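Rehearsal room and stage check before the Trimevow release concert
Hamulby music house, May 2022
Checked with the house list, version 4. Comments are by me, the sound person of the band.

1. Mains power to stage
Result: OK with remark
All sockets on the left side are tested and earthed. One socket behind the drum riser has a loose front plate. I put tape over it and wrote "do not use". The house must change the plate before the concert.

2. Extension leads and drums of cable
Result: Not OK
There are 17 leads in the box and 2 of them have damage on the outer skin near the plug. I took both out and cut the plugs off, so they do not come back to the box by mistake. This happened also in March, when a bad lead was put aside and one week later it was under the keyboard again. Please unroll the cable drums fully when the amplifiers are on, they become warm otherwise.

3. Amplifiers and speakers
Result: OK
The Laxdal bass cabinet now stands on the floor and not on top of the other one. It sounds a little less strong from the back of the room -- I prefer this to having it fall on the bass player. The wheels have brakes and the brakes hold. 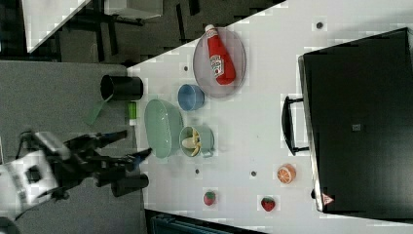
The two front speakers are on stands. The pins are in, and the legs are open as wide as they go. Sand bags are missing on the right stand and must be brought from the store.

4. Sound level
Result: OK with remark
We played the whole album once, in the order of the record, and I measured at the mixing desk. The loud part is the end of "Grimis", where both guitars and the organ play together. The level was inside the house limit, but only when the side door was closed. Ear plugs are in the bowl at the entrance, please fill it up before the doors open.

5. Ways out
Result: Not OK at first check, OK at second check
Guitar cases were standing in front of the rear door. They are moved to the small room. The sign over the door is lit. The door opens outwards with one hand, I tried it three times.

6. Cables on the floor
Result: Open
The long multicore crosses the place where the audience walks in. It needs a rubber cover along the full way, and we have cover for only one half. Tape is not enough here. I have asked the house for more.

7. Lights
Result: OK
Every lamp on the front bar has its safety wire. Lamp number 47 in the house numbering does not turn on, but it hangs safely -- so it can stay.

8. Fire extinguishers
Result: OK
One at the stage, one at the desk. Seals are whole and the dates are valid.

Still to do before sound check: socket plate, sand bags, rubber cover, ear plugs. Points 1, 3 and 6 will be checked again when the stage is built, and the list then goes in the blue folder at the mixing desk.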